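協働ロボットセル 始業前点検表(作業台・グリッパ)コメント付き
対象:Clistham棟 セル4 / 様式1317 / 9月改訂版
記入:Costel Cozma 確認:Telma Godoy

前版は全項目に「良」が並んでいた。11項目すべて「良」の紙が毎朝出てくる点検を、私は信用していない。今回から判定のほかにコメント欄を必須にした。空欄の紙は差し戻す。

## A. 把持部

- [x] A-1 指を閉じた状態で把持物がないこと
 - コメント:把持物なし。
- [ ] A-2 左右の指先の高さがそろっていること
 - コメント:**保留**。手首カメラでは右の指先がわずかに高く見える。内側の角に小さな突起もある。設計上の形状なのか取付けのずれなのか、図面を見るまで判定しない。
- [x] A-3 閉じた指の間に異物がないこと
 - コメント:見える範囲では認めず。ただしカメラは片側からしか見ていない。裏側は目視で補うこと。 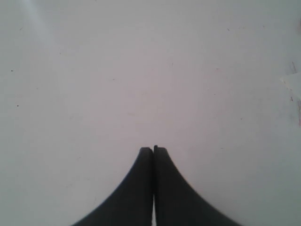
**指先の高さに差があるとき、運転を始めてよいか。**
図面か前回の測定値で差が許容内だと確認できるまでは始めない。「いつもこう見える」は根拠として受け付けない。

## B. 作業面

- [x] B-1 作業範囲に工具・容器の置き忘れがないこと
 - コメント:カメラの視野内にはなし。視野外は別途、歩いて確認。
- [ ] B-2 作業面に汚れ・傷がないこと
 - コメント:**否**。小さな黒っぽい点が散っており、右端寄りには赤みのある跡もある。清掃で落ちるものか不明。落ちなければ「既知の跡」として台帳に位置を記録する。
- [ ] B-3 照明の映り込みが画像処理に影響しないこと
 - コメント:**保留**。左上に淡い光の帯。Lucian Predaは「しきい値で吸収できる」と言うが、試験記録の添付がない。

B-2について、Falcãoの手順書は「著しい汚れがないこと」と書いている。著しいかどうかを誰が決めるのか。この言い回しのせいで、同じ台を見て朝番は「良」、夜番は「否」と書いた例が3件ある。

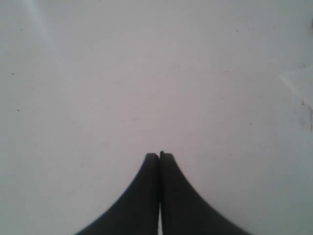 判定者によって結果が変わる項目は点検項目と呼べないので、次の版では跡の大きさと位置で線を引く。数値の案はVratislav Holubが出すことになっているが、まだ届いていない。届くまでは、迷ったら「否」とする。

## C. 安全機能

- [x] C-1 非常停止ボタンを押し、動作が止まること
 - コメント:7時前に実施。停止を確認。復帰操作も手順どおり。
- [x] C-2 速度制限の設定値が承認済みの値と一致すること
 - コメント:画面の値と承認書を並べて照合した。画面だけ見て「良」とするのは不可。
- [ ] C-3 リスクアセスメントが現在の指形状に対応していること
 - コメント:**否**。手元の版は指の交換前に作られたもの。協働運転だから柵は不要、という一文だけが引き継がれている。挟み込みの評価はやり直し。

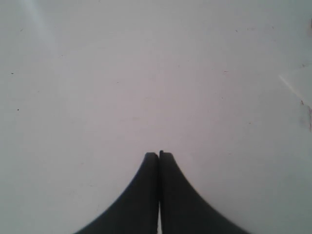 写真3 作業面とグリッパ(指を閉じた状態、把持物なし)

## D. 記録

- [x] D-1 点検者と確認者が別人であること
- [ ] D-2 前回の「否」項目に処置の記録があること
 - コメント:**否**。4件中、処置欄に記入があるのは1件。しかも「様子見」とだけ書いてある。様子見は処置ではない。期限と担当者を書くこと。
- [ ] D-3 写真に対応する項目番号が付いていること
 - コメント:**保留**。貼ってあるだけの写真が多い。Budsideの監査でも同じ指摘を受けた。

## 処置と担当

| 項目 | 処置 | 担当 |
|---|---|---|
| A-2 | 図面照合、必要なら再測定 | Preda |
| B-2 | 清掃後に再点検、残れば台帳へ | Cozma |
| B-3 | 映り込みあり・なしの試験記録を添付 | Preda |
| C-3 | 現在の指形状で評価をやり直す | Holub |
| D-2 | 未処置分の期限を記入 | Godoy |
| D-3 | 写真に項目番号を記入 | Cozma |

C-3が閉じるまで自動運転は不可。Lukatsteadの同型セルが動いていることは、このセルを動かす理由にならない。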